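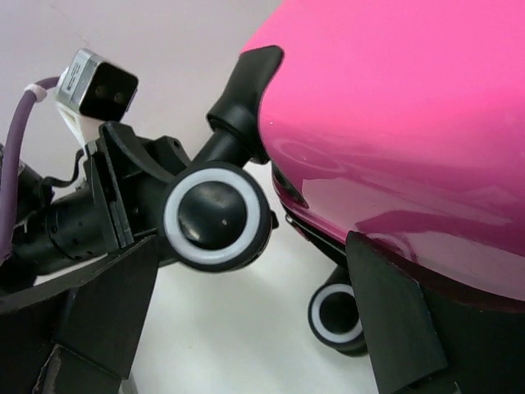
Buying an arm for handling finished parts starts with the surface of the part, and most quote requests we get leave it out. Payload and reach are easy to put in a form. Gloss is harder, and it changes the gripper, the camera and sometimes the lighting. A smooth pink shell that throws back pale streaks from everything bright near it is a fair test for a depth camera, and the black post beside it, with its round knob and white ring, gives the fingers something narrower to aim for. If your parts have a handle, post, rim or wheel that can take the contact, tell us. It may let you stay with the standard fingers.

Linine Bench Arm, two-finger package

The Linine package is sold for light pick, hold and reposition work on a bench or a clean floor area. It comes with the arm, the controller, one two-finger gripper, a wrist camera and the cable set. The controller runs on ordinary wall power. Most buyers put it on a bench they already own, and that works as long as the bench does not rock.

What it handles well
Plastic housings, wheeled items, small appliances, toys, molded covers, boxed goods.

What needs a conversation first
Parts with no edge to hold, soft bags, anything oily, and high-gloss shells where a mark means a reject.

Options

Ulloa finger pads. Soft replaceable pads for coated or polished parts. Sold in sets of 4. Plan on spares in the first order, as pads are the item most often reordered.

Cokix second camera mount. Holds a camera on the bench, separate from the arm, for a side view when the wrist camera is too close to the part to see past it. The camera itself is quoted separately.

Wondance cable guide. Keeps the power and signal lines clear of the elbow and wrist joints. Order it if the arm will turn past the side of the bench more than now and then.

Prices

Ulloa finger pads, set: $373
Cokix second camera mount: $800
On-site setup: $2,000, travel extra
Arm package: by quote, depends on reach and controller

Planning the budget

The arm is usually the biggest line, but it is seldom the one that causes trouble at approval. Fixtures, guarding and your own staff time get missed. Put a line in for each, even if the amount is a guess, and mark it as a guess. A safety review of the finished cell is the buyer's responsibility and should be on the plan before the arm ships.

If this is your first arm, we suggest buying one station and running it on one part family before adding more. Buyers who order several stations at once tend to change the fingers on all of them later - that is an avoidable cost.

Orders placed after November go into the next production run, so ask for a ship window before you fix a start date.

What to send with a quote request

Part weight and outside size
Surface finish, including any coating
Where the part may be touched and where it may not
Bench or floor height
Cycle time you need, and the one you have now
Two or three sample parts, if you can spare them

Samples are returned with the quote. Please pack glossy parts in film or soft paper - loose foam pieces stick to them.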